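Search this encyclopedia

Plulel Bulky Waste Scheme

The Plulel Bulky Waste Scheme is a municipal collection and reuse service for large household items in the town of Plulel and the neighboring district of Zavska. It operates separately from the weekly trash and recycling rounds and accepts furniture, doors, mattresses, carpets and large appliances. Paint, tires and building rubble are excluded.

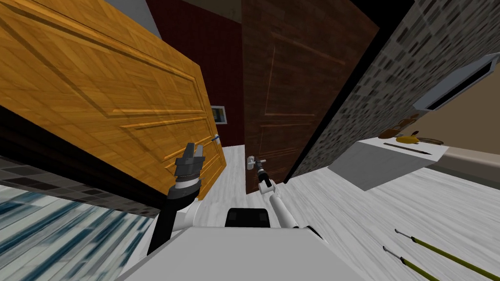 Paneled door and brown door, each with a lever handle.

Collection

Residents book a pickup by telephone or at the town office. Items must be placed at ground level by 7 a.m. on the morning of collection, and each booking covers up to 11 items. Crews do not enter homes except under an assisted service for residents with limited mobility. In its first year the scheme handled 601 bookings, rising to 651 in the second. Missed pickups are rescheduled without charge.

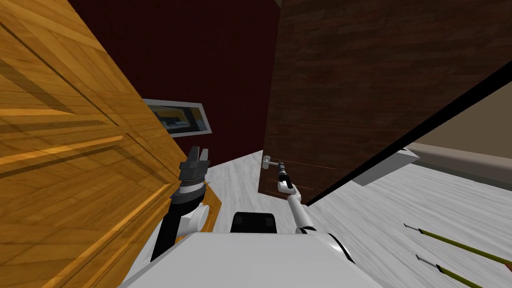
Sorting and reuse

Collected goods are taken to the Feyisa depot on the eastern side of Plulel, where staff separate them by material and condition. Items fit for further use are passed to the Nimen reuse store, which is open to the public every day except Sunday. Timber that cannot be resold is chipped, and metal fittings are removed and sent for scrap.
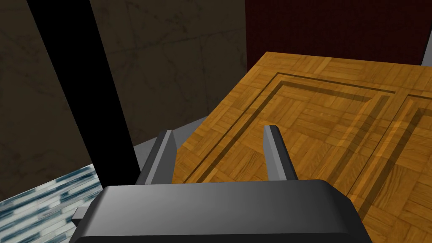 Upholstered furniture is stored apart from other goods and is resold only if it carries a fire safety label. Mattresses are dismantled at the depot, with the springs and foam baled separately. Refrigerators and freezers are held in a covered area until a licensed contractor removes the coolant. More than 615 items passed through the reuse store in the scheme's second year.
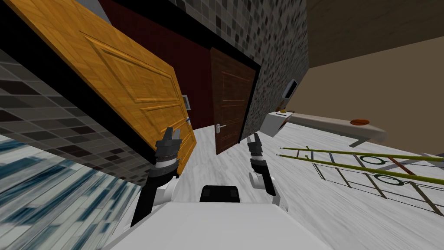 Funding

The scheme is paid for through a booking fee, income from the Nimen store and a contribution from the general sanitation budget. Households in Zavska pay the same fee as those in Plulel under a shared services agreement, which is reviewed each June. Landlords and businesses are not eligible and must arrange commercial collection.

Related articles
Curbside recycling in Plulel
Feyisa depot
Household hazardous waste
Zavska sanitation district

This site uses cookies to remember your reading preferences. Accept | Manage settings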